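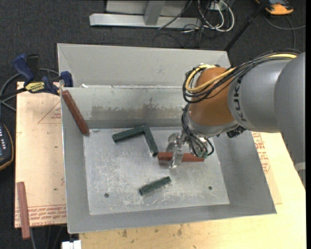
Skolura Study: Frequently Asked Questions

General

What is the Skolura Study?

Skolura is a randomised controlled trial of a potassium-enriched salt substitute in adults with mildly raised blood pressure. It compares ordinary table salt with a blend in which part of the sodium chloride has been replaced by potassium chloride. The main outcome is the change in systolic blood pressure between the first and last clinic visits.

How many people are taking part?

The recruitment target is 472, divided equally between two groups. The number was set by a power calculation carried out before recruitment opened and includes an allowance for people who withdraw.

Where does the study take place?

Clinic visits are held at Jollside and Chisholm. Blood and urine samples from both sites are analysed at the Ranier laboratory. You will be given a site when you enrol and should attend the same one throughout. Transfers between sites are possible if you move house, but the study office must approve the transfer before your next visit.

How long does it last?

Each participant is followed for six months from the date of the first visit. Recruitment closes in May.

Eligibility

Who can join?

Adults with a clinic systolic reading within the range given in the information sheet, who prepare most of their meals at home. Readings are taken at the screening visit with the study's own monitor. A reading from a pharmacy or a home monitor can be used to book screening but does not count towards eligibility.

Who cannot join?

You cannot join if you have kidney disease, a history of high blood potassium, heart failure or Addison's disease. You also cannot join if you take any of the following:

ACE inhibitors or angiotensin receptor blockers
Potassium-sparing diuretics
Potassium supplements
Lithium

These exclusions also apply to anyone in your household who would be eating food prepared with the study salt. Each adult in the household is asked to complete a short health form. Households with children under the age limit in the information sheet are not eligible.

I take another kind of blood pressure tablet. Can I still join?

Possibly. The medicine and dose must have been unchanged for the period stated in the information sheet. Bring a current prescription list to screening. Do not stop or change a prescribed medicine in order to qualify.

Can two people from the same household take part?

Yes, but both will be placed in the same group. Randomisation is by household, and the analysis takes this into account.

The study salt

What does it contain?

The substitute contains sodium chloride, potassium chloride and an anti-caking agent. The comparison product contains sodium chloride and the same anti-caking agent. Neither contains added iodine.

Will I know which one I have been given?

No. Both products are supplied in identical tubs with a code on the base. Clinic staff do not know which group you are in. Some people can detect a slightly bitter or metallic taste in potassium chloride, particularly when it is sprinkled on cold food. Please do not discuss the taste with clinic staff. There is a question on this in the final questionnaire.

How should I use it?

Use it in place of the salt you would normally add in cooking and at the table. Use your normal amount. The study does not ask you to cut down, and you should not use more to make up for any difference in taste.

Can I use it for baking, pickling or curing?

It may be used in baking. Do not use it for curing meat or for ferments, where recipes depend on a known concentration of sodium chloride. Record any ordinary salt used for these purposes in the food diary.

Does salt in shop-bought food matter?

Yes. Bread, cheese, sauces and processed meat all contribute sodium that the substitute does not replace. We estimate total intake from urine collections, so there is no need to avoid these foods or to add up the figures on labels.

The food diary refers to a reference level of 2000 mg. Is that salt or sodium?

Sodium. To convert sodium to salt, multiply by 2.5, which gives 5 g of salt. The reference level is printed in the diary for the dietitian's coding and is not a target for participants.

What if I run out?

Contact the study office before the tub is empty. Do not share tubs with another household in the study, even if the codes look similar.

Visits and samples

What happens at a clinic visit?

You will be seated for a rest period, after which three blood pressure readings are taken. The first is discarded and the other two are averaged. Height is measured at the first visit only. Weight is measured at every visit. A blood sample is taken to check potassium and kidney function.

Do I need to fast?

No. Avoid caffeine, smoking and exercise in the 30 minutes before the appointment. Take prescribed medicines at the usual time unless told otherwise in writing.

How does the 24-hour urine collection work?

On the morning of the collection, empty your bladder into the toilet as normal and write down the time. Collect all urine after that, including the first of the following morning, taken at the same clock time. If you miss one, continue and note it on the form. An incomplete collection can often be repeated; an incomplete collection that has not been noted gives a false result.

Safety

Are there risks?

The main risk is raised blood potassium, which can disturb the heart rhythm. It is uncommon in people with normal kidney function. Results above the safety threshold are reported to the study doctor and you will be contacted by telephone.

When should I stop using the salt?

Stop and contact the study office if you are diagnosed with a kidney condition, become pregnant or are prescribed any medicine on the exclusion list. For chest pain, fainting or sudden marked weakness, call the emergency services first.

Results and data

Will I be told my own results?

Blood pressure readings are given to you at each visit. Urine sodium and potassium results are withheld until the trial has ended, as they could reveal your group.

Can I withdraw?

Yes, at any time and without giving a reason. Data collected up to that point will be kept unless you ask in writing for it to be removed. Requests cannot be met once the data set has been locked for analysis.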